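Lost and Found at Zemo Storage and Workshops: Frequently Asked Questions

Where do I go if I lost something in the building?
Start at the front desk on the ground floor. Anything picked up in the workshops, the corridors or the loading area ends up there by the end of the day. If you left something inside your own storage unit, we don't go in to look for it. You have your key code and can come back any time between 7 a.m. and 9 p.m.

How long do you keep things?
Most items are kept for 30 days. Food, drinks and anything that smells are thrown out the same evening. Keys, phones, wallets and ID cards go in the office safe and stay there until the 30 days are up, then they are handed to the police station on Ivance Street.

Can I call and ask if you have my item?
Yes, but please be ready to describe it. "A black jacket" is hard to work with. Size, brand, what was in the pockets and which floor you were on all help. The desk answers the phone from 8 a.m. to 4 p.m. After that you get voicemail, and we return calls the next working day.

Do I need to prove the item is mine?
For small everyday things, no. Tell us what it is and where you think you left it. For tools worth real money, electronics, bikes and skis we ask for a receipt, a serial number or a photo of you with it. We had two people claim the same pair of Stöckli skis in February and the photo settled it.

Can someone else pick it up for me?
Yes. Send us an email first with the person's name. They need to bring ID, and they sign the sheet in your place.

What happens with items left in the Skullgate workshop?
The Skullgate room is shared, so the benches get cleared every night at 10 p.m. Hand tools that carry the workshop's paint mark go back on the wall. Everything else is brought to the desk. Projects that are glued or clamped can stay on the drying shelf for up to 4 days if you put a tag on them with your unit number. No tag, and it goes to lost and found.

Do you mail things?
Within the country, yes, if you pay the postage. We don't mail glass, batteries, paint or blades. A padded envelope usually costs around 12 dollars to send with tracking. Skis and other long items have to be picked up.

Why do you have a metal bin and a shelf?
The shelf behind the desk is for items with a name or unit number on them, and for clothing worth hanging up. The metal bin is for small loose things with nothing on them to say who they belong to. It has high sides and an open top, so you can look in without asking us to unpack it.

What ends up in the bin?
Tape measures, more than anything. Also plastic caps, odd bits of clothing, toys and drinking cups. 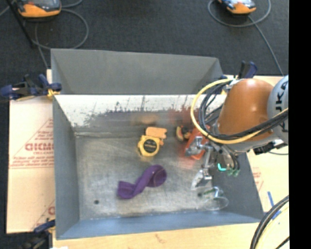

Small things slide under bigger ones, so look twice before you decide yours is missing. Please don't tip the bin over.

Can I take something from the bin if it isn't mine?
No. After 30 days, usable items move to the free table by the stairs, and from there anyone can take them. Single socks and chipped cups are thrown away.

I found something. What should I do with it?
Bring it to the desk and tell us where it was. If the desk is closed, use the drop slot to the left of the door. For anything too big for the slot, leave it where it is and send us a message with the floor and the nearest unit number.

How can I keep from losing things here?
Write your unit number on them. Masking tape and a marker are fine, and both are free at the desk. For metal tools, we lend out an engraving pen for 2 hours at a time against a small deposit.

Are you responsible for lost items?
No. The rental agreement covers what is locked inside your unit. Items left in shared areas are left at your own risk.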